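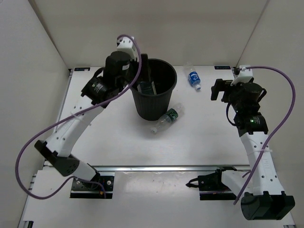
The man who reads your wastepaper basket

Valdemar Eskildsen has opinions about bins, and he starts on them before I have my coat off. The one by my chair is too shallow. The one in the corridor is too handsome. "People are shy of putting wet things in a handsome bin," he says. "They walk about with a teabag in their hand looking hunted."

He has spent the best part of his working life advising offices, libraries and one ferry terminal on what to do with their rubbish, first in Flarkberg and now in Bustov, where he rents two rooms over a shop that sells curtain rail. His short book on the subject, Virkska, came out this spring. It is named after the street where he grew up and has a chapter on lids that I read twice, once by accident.

I had expected charts. What he wants to talk about is bottles.

"A bottle is an awkward guest," he says. "Paper goes in and settles. An apple core goes to the bottom and you hear no more about it. A bottle stands up in there like somebody waiting for a bus. You put in two and they lean on each other, and the third one goes on the floor."

He is fond of the plain black wastebasket, the round sort that is a little narrower at the foot than at the rim. He calls it the only piece of office furniture that has never been improved by a consultant, and then remembers what he does for a living and looks out of the window for a moment. The ribbed ones he likes best. Scuffs don't show on them, and you can pick one up with damp hands.

What about the wide open top? Doesn't everyone want a lid these days?

"Everyone wants a lid until they have one. A lid is a small argument you must win every time you throw something away. With an open basket you can see what's in it, and that matters more than people think. If I look down and there is a bottle in there already, label and all, I know what sort of basket this is. I put my bottle in too. It's not noble. It's just copying."

This is the heart of the book, so far as it has one. People sort rubbish by looking at what the last person did. Signs, in Eskildsen's view, are read by the person who put them up and by visitors with time to kill. He once wrote a sign himself, for a staff kitchen in Flarkberg, and it ran to 30 words. The kitchen staff hung their tea towel on it.

He did do a proper count once, for a building whose managers wanted a number. It took him three weeks, in gloves, and the number was 1,161 bottles, every one of them out of the ordinary paper bins. "They were very pleased with the number," he says. "They printed it in a report. I found a copy of the report in with the bottles."

I ask whether a small water bottle and a larger, stiffer one behave differently, mainly because I'd like to see whether he will take the question seriously. He takes it very seriously. The small ones roll, he says, and a bottle that rolls will find the back of the table, where it can lie for weeks. Ridges help a bit. A label helps a bit more, as it gives the fingers something to hold. Caps should stay on. He knows there are people who say caps should come off and he has met them, and he would prefer not to go into it.

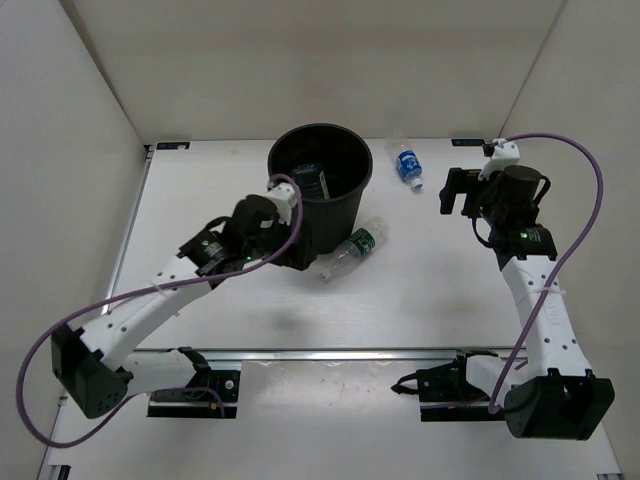
Basket and bottles on the white tabletop: one with a blue label towards the back, one with a green label by the foot of the bin.

Villads Kárason, his co-author on two of the chapters, turns up halfway through with a bag of buns and a different view of nearly everything. Kárason thinks the basket should never be on the table at all. Eskildsen thinks it should be on the table for as long as the clearing takes and then go back under it.

"He wants to eat next to it," says Kárason.

"I want to reach it," says Eskildsen. "If the bin is on the floor you throw. If you throw, you miss. Then you have to decide whether you are the kind of man who gets up."

They have been having this conversation, as far as I can tell, since the first draft. It takes up most of chapter four, where it has been tidied into something called a discussion of heights. Their editor at Sveinbjörnsson cut it by half, and both men believe it was the other one's half that should have gone.

They do agree on the order of work. Clear the bottles before the paper. Stand the first one upright in the basket, against the side, and the next has somewhere to go. Lay it flat across the middle and you have built a shelf. Bring the basket to the bottles and not the bottles to the basket, which sounds like a proverb and which Kárason insists is about his back. Do the nearest one last, because you won't forget that one.

"You will forget that one," says Eskildsen.

"I have never forgotten it."

"There was one under your chair in Flarkberg from the autumn to Easter."

Kárason eats a bun.

What neither of them will discuss is whether any of this should go in a black wastebasket in the first place. I bring it up late, and carefully. Surely bottles have a place of their own? Eskildsen sighs. Yes, of course, they should be emptied out again at the end and taken where they belong, and he says so on the first page of the book. The basket is only how they get off the table. He has had letters about this, three of them, all from the same town, and he answered each one by hand.

I ask what he would change about his own office if he could. He looks round at the two rooms, the curtain rail samples somebody has left on the stairs, the window that won't quite close.

"A white table," he says, after a while. "Very plain. On a white table you see everything you haven't put away. Villads won't have it."

"I like a dark table," says Kárason. "It's restful."

On my way out I finish my water and stand there with the bottle in my hand. Both of them watch me. The basket is on the floor, on the far side of the room, and I walk over to it.

Virkska is published by Sveinbjörnsson, July 2020.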